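Chapter 6
What the Simulator Leaves Out

Every grasping paper has a success rate, and most readers stop there. This chapter asks you to keep reading. A planner that never misses may be very good, or it may have been tested in a world where missing is hard. 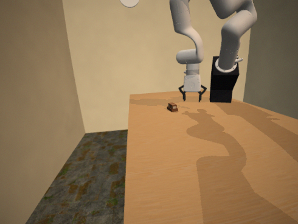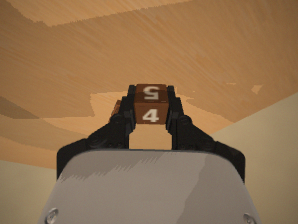
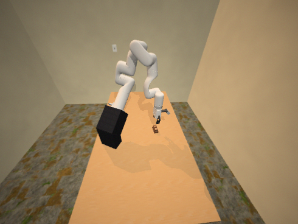 One arm, one tabletop, all of it rendered.

Consider the Prodo planner, which Diệp Hoàng and Alcides Cáceres ran through 2826 simulated grasps and reported almost no failures. The number is correct. It also depends on a friction setting that the authors picked by hand, and on block positions read straight from the simulator – the perception code was switched off for the whole test. When Hoàng turned it back on, 874 of the same grasps failed.

We will rebuild that test in stages. Section 6.1 covers contact models and why two of them can disagree about the same pinch. Section 6.2 adds camera noise. Section 6.3 takes up timing, a dull subject that ruins more controllers than bad math does.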